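Lemma Awards: should the public vote count for half?
Forum > Independent music > News and talk

menaka_n
17th April
The Lemma Awards published the new rules for the singer categories. From now on the public vote is half of the result, and the jury is the other half. Before, it was only the jury. I sing in a small duo and we were nominated once, so I have mixed feelings. What do you think?

wianramp
I don't like it. The winner will be the person with the most followers. Last November the Skimeck prize did the same thing, and a very good soul album finished in place 7.

Kalkidan H.
I disagree with Wian. The old jury had five people, and they all liked the same kind of slow piano ballad. My cousin's band, Kirkix, sent songs for seven years and never got one line of answer. With a public vote they have at least a small chance.
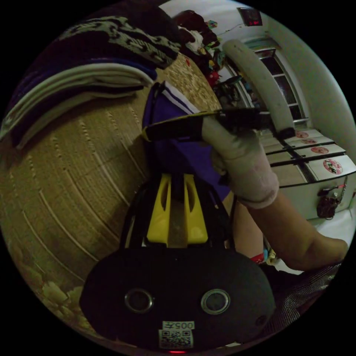 Also, you can vote only once per category, and you must listen to 15 seconds of every song before the button opens. It is not much, I agree, but it is something.

wianramp
Fifteen seconds is the intro! Some of the best songs need a full minute before the voice comes in.

zewditu
Does somebody know if songs released only on Groker are allowed? The page says "public platforms" and I don't understand if this includes it.

menaka_n
Zewditu, I wrote to them with the same question. They answered yes – but the song must be free to hear without an account.

zewditu
Thank you, then I must change my settings.

Chunhua Q
I would keep the jury for the song awards and give the public one separate prize. Then we don't need to fight every year.

Kalkidan H.
A separate prize is always the one that the newspapers forget. I stay with my opinion, but I will read the full rules again tonight.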